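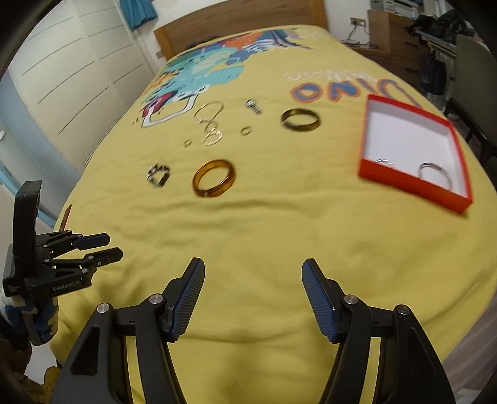 Clean the pads first

I have been looking after hand-held grippers for long enough to have strong feelings about rubber, and I want to make a case for the most boring job on the bench. Wipe the pads. Do it before you open the laptop, before you touch a screw, before you blame the jaws.

Jewelry is what made me a believer. Put a polished bangle and a thin little ring on a fitted sheet and you have about the best test of a gripper I know! The bangle is wide and slick and wants to squirt out sideways. The ring lies so close to the cloth that both pads have to come down flat against the fabric and meet with no gap at all. A pair of jaws that will happily lift mugs all afternoon can make a complete fool of itself over a ring.

When that happens, everybody reaches for the linkage. I did too. My first season at Lovico I took a gripper apart down to the last pivot pin, cleaned every joint, put it back together, and it dropped the same ring in the same way. Kieran Kavanagh walked past, dragged his thumb across one of the ribbed pads and showed me the gray smear on it. Skin oil, lint, hand cream, who knows. Two minutes with a damp cloth and a dry one and the thing was lovely again. I was annoyed for a week and I have been preaching ever since.

The ribs are the whole trick, you see. They bend a little and bite a little, and when the grooves fill with fluff you are left with a smooth block that has no bite. Bedding is terrible for this. Cotton sheets shed far more than you would think, and every low pick drags the tips through it. I now clean every 30 picks on fabric, and I keep an old soft toothbrush for the grooves (no solvent, please - I ruined a set that way in September and it still hurts).

Then look at the pads from the front, with the jaws wide open, and close them slowly. They should touch along the full face at the same moment. If the tips kiss first and there's daylight behind them, now you may pick up the screwdriver. Check the pins for side play by wiggling each jaw with your fingers. Compare left with right. A tired pin feels gritty or sloppy and its twin on the other side usually doesn't, so you have your reference right there in your hand.

I know the argument against all this. At Ostrowski they swap pads on a schedule and don't bother cleaning, and their people will tell you that labor costs more than rubber. Fair enough, for them. They handle cartons. But a fresh pad is slippery too until it has been wiped, and one of ours went through 13 sets in the time it took me to wear out 4, with nothing to show for it except a fuller trash can.

What I love about this job is how quickly it pays you back. You wipe, you brush, you close the jaws on the thinnest ring you own and give it a gentle tug. It's a tiny thing, but feeling that ring hold still makes me grin every time. Try it tomorrow morning, before coffee if you can stand it.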